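4. Preparing your track for upload to Skellach

Read this section before you send the first track. The steps are for the artist account. If you have a label account, your menu has one more line (Catalog), but the steps are the same.

4.1 What you need

You need the finished master as a WAV or AIFF file, the cover, and the names of all persons who wrote or performed on the track. MP3 files are not accepted, also not when they are converted back to WAV. The system finds this in most cases and stops the upload.

4.2 Exporting the master

1. Open the project in your music program and save a copy with a new name. Work only in the copy.
2. Set the start marker directly before the first sound. Leave the end marker open until the last reverb is fully gone.
3. Switch off the metronome. Check also that no channel is still on solo.
4. Export in stereo with 24 bit. Keep the sample rate in which the project was made.
5. Listen to the whole exported file one time with headphones, from start to end.

Caution: Do not put a second limiter on a track which is already mastered. The drop will sound flat and the kick loses its weight. We cannot repair this after the upload.

4.3 Entering the track information

1. Choose New Release, then Single or EP.
2. Write the title without the artist name. A remix is written in parentheses after the title, for example: Lisa (Pavosov Remix).
3. Enter the main artist. A guest singer goes in the field Featured, not in the title.
4. Enter the writers with their full legal names, one per line, for example Tassanee Kaewkla and Jirayu Luangrath. Stage names are not allowed here.
5. Fill in the shares. The total must be 100 percent, or the button Next stays gray.
6. Choose a main genre. The second genre is optional.

Note: If the track contains a sample from another recording, tick the box Sample Used and attach the written permission. Releases without this paper wait in the queue until it arrives.

4.4 Extended and radio versions

Clubs and DJs usually want the extended version with a long intro of drums. Radio stations want the short one. You can send both in the same release, but each version needs its own line and its own code. Do not use one code two times. If you leave the field empty, Skellach makes a code for you.

4.5 Cover

1. The cover must be square and in RGB color.
2. Keep the artist name and the title the same as in 4.3, including capital letters.
3. Do not show web addresses, prices or logos of other music services.
4. Upload the cover and wait for the preview. On a slow connection this can take nearly 3 minutes. Do not close the window.

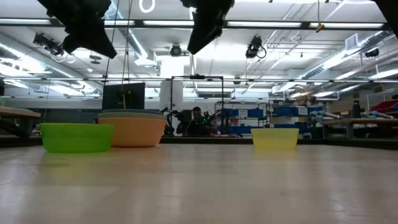 Colored bowls on a pale tabletop.

4.6 Sending the release

1. Choose the release date. For a release in February, for example, send everything in January at the latest.
2. Press Check. Fields with a mistake are shown in red.
3. Correct the red fields and press Check again.
4. Press Send. You receive an e-mail with your release number.

Caution: After you press Send, the audio file is locked. To change it you must withdraw the release and start again from 4.3. Titles and shares can still be changed until the release is approved.

If the message "Error 643" appears, the sample rate of the two versions is different. Export one of them again and repeat the upload.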